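Last updated: 4/7/19

Open day at the Burberg workshops

The Burberg workshops open to visitors once a year. I went with the local household storage group. We met at the Trindunow bus stop and walked up, which took 30 minutes with the hill. Entry was free, but you had to sign in at the gate and wear a visitor sticker.

Our guide was Eugénie Hoarau, who took us through the old Roussel building first. The ground floor is mostly offices now and there was not much to look at. The upper floor has the long benches and the parts store, with 70 labeled drawers down one wall. Drawer labels are handwritten and some have been corrected more than once. I asked if they had thought of printing them and was told that it comes up every June.

After that we went across the yard to the Berham rooms. I had come mainly to see how people keep small things tidy in a tight space, and I spent the longest at a little work area done up in pale blue with white dots, pink scalloped awnings, a picket fence and a lot of mushrooms. The storage is simple. A black wire mesh basket hangs on the back wall and a white one is fixed to the left wall, where the roll of black tape lives. A lidded plastic box stands on the floor under the white basket. The gray marbled floor looks good against the blue. 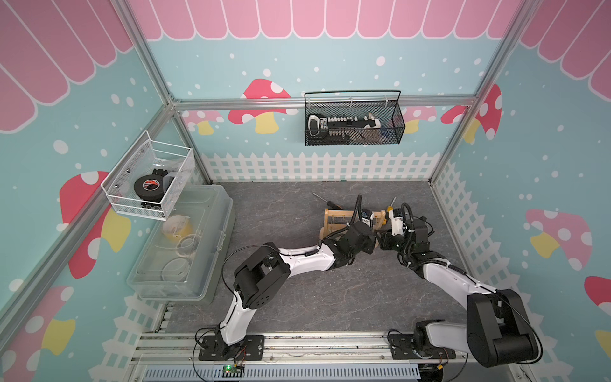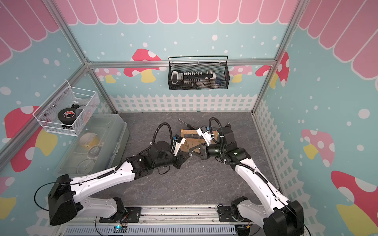 Berham rooms: the black basket on the back wall and the white one on the left, in both pictures.

In the first picture the black basket has a power strip lying lengthwise in it, and it fills the space well. The second shows a small wooden stand with thin wires or hooks on its top rail, out on the floor with a screwdriver behind it. There is a dark blue cloth in the right corner of the black basket in that one.

I liked the wire mesh. You can see what is in a basket without taking it down – my own garage shelves are all closed tubs and I open three before I find the right one. The white basket is held on with small metal screws, and I plan to do the same at home.

Lunch was soup and bread in the canteen, 9 dollars, cash only. The line was long but moved. Parking is behind the Roussel building and was full before noon, so take the bus if you can.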